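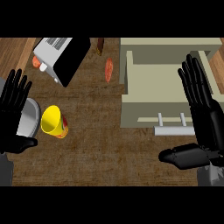
Figure 1. Rendered top-down view: two black robot hands over a brown wooden tabletop, yellow cup lying on its side.

Transcribing Walking Bass Lines by Ear: Pitch Choice and Note Length in Two Choruses of "Rika"
Kalkidan Workneh
Yimer College of Music, Jazz Studies, project report

1. Purpose

The project had two aims. The first was to produce a playable transcription of the upright bass part on "Rika," a medium-tempo tune in F recorded by the trio Nornar. The second was to compare what the bassist plays under the piano solo with what is played under the guitar solo, using one chorus of each. The comparison covers pitch choice on the first beat of each bar, approach notes into chord changes, and the length of the quarter notes.

The tune was chosen for practical reasons. The form is a standard AABA, the harmony moves slowly in the A sections and quickly in the bridge, and there is no published lead sheet to lean on. I had played the tune in a small group the previous semester from a handwritten chart, which contains at least one wrong chord (see section 4).

2. Method

The recording was loaded into Corkora, a playback program that slows audio without changing pitch. I worked in segments of 4 bars. Each segment was first sung at full speed, then checked against the bass at half speed, then written down. Notes that could not be sung were not written on the first pass. They were marked with an x and left for a later session.

A low-pass filter was tried at the start and dropped. It removes the cymbal, but it also removes most of the attack of the bass, and without the attack it is hard to tell a repeated note from a held one. A mild boost in the low midrange worked better. Below the open A string, pitch was checked by playing the written line an octave up along with the recording. Errors of a half step are much easier to hear in the higher octave.

Note length was judged by ear only and sorted into three groups: short (clear gap before the next note), medium, and full (no gap). Corkora shows a waveform, but the drummer's kick drum overlaps the bass on many beats, and the waveform was not used as evidence.

Each chorus was transcribed again from a blank page after a break in March, without looking at the first version. The two versions were then compared bar by bar. Where they disagreed, the passage was looped until one reading could be ruled out. In 5 places this was not possible and both readings are given in the appendix, the second in small notes above the staff.

3. Results

3.1 First beats

Under the piano solo the bassist plays the root on the first beat in nearly every bar of the A sections. The exceptions fall in the last A, where the third is used twice over the tonic chord and the line continues upward into the next bar. Under the guitar solo the root is less dominant. The fifth appears on the first beat when a chord lasts for more than one bar, usually in the second of the two bars.

The bridge is different. In both choruses the root is played on the first beat of every chord without exception. The chords there change every bar and the movement is by fourths, which leaves little room for anything else if the harmony is to stay clear.

3.2 Approach notes

Chromatic approach from above is the most common way into a new chord in both choruses. Approach from a half step below is found mainly at the end of the bridge, on the return to F. The dominant approach (a fifth above the target) is rare under the piano and more frequent under the guitar. The piano comps with full voicings in its own solo, and the bassist may be staying out of the way of the left hand. This is a guess — the sample is too small to test it.

One figure recurs. It is a descending triplet on beat four, starting on the octave and landing on the root of the next bar. It occurs 11 times across the two choruses, more often under the guitar.

3.3 Note length

The notes are longer under the guitar. Most of them belong to the full group, and the short group is almost absent. Under the piano, medium notes are the norm, with short notes on beats two and four in the first A. The change of texture when the guitar enters is easy to hear at full speed, and before this project I had taken it for a change in the drums. The ride pattern is in fact the same in both.

4. Problems

The handwritten chart gives a minor chord in the second bar of the bridge. The bass line plays a major third there in both choruses, and the piano voicing agrees. The chart in the appendix has been corrected.

Ghost notes were the hardest part of the work. At half speed they turn into a dull thud with no pitch, and at full speed they pass too quickly to place. I have written them as x noteheads on the string where they would be most comfortable to play. That is a fingering decision and should be read as one.

The intonation of the recording is slightly above concert pitch. Corkora can retune playback, and this was done before any checking against an instrument. The first two segments were transcribed before I noticed and had to be redone.

5. Further work

A second tune by the same trio would show whether the long notes belong to the guitar choruses in general or only to "Rika." A slower tune would be preferable, as note length is easier to judge. It would also be useful to have another listener sort the notes into the three length groups without knowing which solo they come from.

Appendix A contains the bass part for both choruses, with fingerings. Appendix B is the corrected chord chart. Both are in concert key and may be copied for ensemble use within the department.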